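工单 2888：Bokgate 门店库存同步后，衣架类辅料数量显示为负值

最后更新：2022年12月14日

状态：已解决，观察中
提交人：Karlijn Van Dijk（Jurar 仓储运营）
处理人：Arif Lubis（Lurov 二线支持）
影响模块：库存同步服务、辅料目录、移动端盘点页
优先级：中

问题描述

夜间同步任务结束后，Bokgate 站点辅料目录中有 23 个 SKU 的可用数量显示为负值，全部属于“衣架”分类。成衣、包装袋、吊牌分类未见异常。移动端盘点页打开上述 SKU 时，数量栏为空，提交按钮置灰，无法录入实盘数。桌面端可以打开，但保存时报错：

ERR_QTY_UNDERFLOW: available < 0, reserved = 172

报错中的 reserved 值在所有受影响 SKU 上相同，与实际预留单数量不符。人工核对预留单列表，各 SKU 的有效预留互不相同，且部分 SKU 没有任何有效预留。

复现步骤

1. 使用盘点员角色登录，站点选择 Bokgate。
2. 进入“辅料目录”，分类筛选“衣架”。
3. 任选一条负值记录，点击“调整”。
4. 输入任意正整数，点击“保存”。
5. 页面返回上述错误，数量不变。

用管理员角色操作，结果一致，排除权限问题。切换到 Fedoruk 站点，相同分类下无异常。

初步排查

检查同步服务日志。任务正常启动，正常结束，退出码为 0。中间有 3 次重试，均发生在拉取辅料目录阶段，原因是上游接口超时。重试后任务继续执行，没有产生告警。

检查数据库连接池，峰值未达上限。检查磁盘和内存，无异常。站点时区设置正确，与服务端一致。

清空移动端缓存并重新登录，问题仍在。重启同步服务，问题仍在。手动触发一次全量同步，负值没有恢复，并且 available 字段再次减去同一个数值。收到 Karlijn 反馈后立即停止手动同步，并暂停该站点的夜间任务。

补充：请勿在未恢复数据前重复触发同步。每执行一次，数值会继续下降。

根因分析

9 月的版本更新中，预留量计算由逐条查询改为批量汇总。汇总结果先写入临时表，再按 SKU 关联回目录。Bokgate 的衣架分类使用旧编码规则，编码末尾带有一个不可见的空格。新逻辑在关联前没有去除空格，导致按 SKU 关联失败。

关联失败后，程序没有抛出异常，而是回退到分类级汇总值。172 即为整个衣架分类的预留总量。该值被写入分类下每个旧编码 SKU 的 reserved 字段，再从 available 中扣减，于是库存较少的 SKU 出现负值。

库存较多的旧编码 SKU 同样被错误扣减，只是结果仍为正数，所以没有出现在最初的问题清单里。这部分需要一并修正。

上游超时与本问题无直接关系。重试只是使目录拉取多执行了几遍，写入阶段只执行一次。已通过事务日志确认。

Fedoruk 站点上线较晚，全部使用新编码，因此不受影响。

处理过程

1. 导出 Bokgate 站点衣架分类的目录快照，留作比对。
2. 对编码字段执行去空格处理，先在测试库验证，确认处理后没有重复编码。
3. 以最近一次正常的夜间备份为基准，恢复 available 和 reserved 两个字段。其余字段保持不变，避免覆盖当天的名称和货位修改。
4. 重放备份时间点之后的出入库流水。
5. 在同步服务中关闭分类级回退，配置项 fallback_to_category 改为 false。
6. 单独对衣架分类执行一次增量同步，检查日志中是否有未匹配的 SKU。结果为无。
7. 恢复夜间任务。

第 4 步首次执行时报主键冲突，原因是流水重放脚本默认包含已作废单据。加上状态过滤条件后重新执行，通过。

目录资料核对

恢复后逐条检查衣架分类的名称、材质、颜色字段。旧编码条目中，部分“颜色”字段为空，“材质”写在备注里，移动端无法按材质筛选。Karlijn 要求顺带补齐，按以下口径录入：材质填“金属丝”“木”“塑料”之一，颜色填主色，备注只保留包装规格。缺少颜色值不影响数量计算，可以分批处理。

颜色统一取值表里原先只有“蓝”，没有“浅蓝”。已新增取值，并把备注中写有“淡蓝”“天蓝”的条目合并过来。合并前请确认不是两个不同的供货批次，批次不同的条目应保留各自的 SKU。
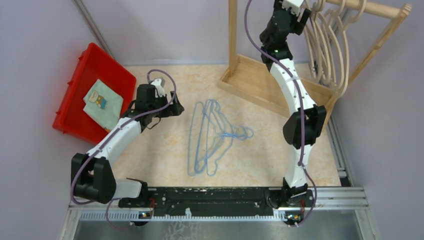

图1　浅蓝色线材衣架，共三只，叠放在米色地垫上。

验证结果

盘点员角色可以正常打开并保存全部受影响 SKU。移动端数量栏显示正常，提交按钮可用。桌面端未再出现 ERR_QTY_UNDERFLOW。恢复夜间任务后的首次执行无重试，无未匹配记录，reserved 与有效预留单逐条一致。

Karlijn 抽查了货架上的实盘数，其中一条与系统不符，系统多一件。查流水后确认为未过账的领用单，与本工单无关，已由仓库补过账。

遗留事项

- 同步服务在关联失败时应写入告警，目前仅有调试级日志。已转开发排期。
- 编码字段的录入校验需禁止首尾空格，包括批量导入入口。
- fallback_to_category 在其他站点仍为默认值 true。Arif 将逐站点检查编码后再关闭，关闭前需通知站点负责人。
- 流水重放脚本的默认参数待修改，暂以操作手册中的备注代替。
- 手册第三节“手动触发同步”需增加停用条件：目录中存在负值时禁止执行。

如再次出现负值，请先暂停该站点的夜间任务，导出目录快照并附在本工单下，不要自行调整数量。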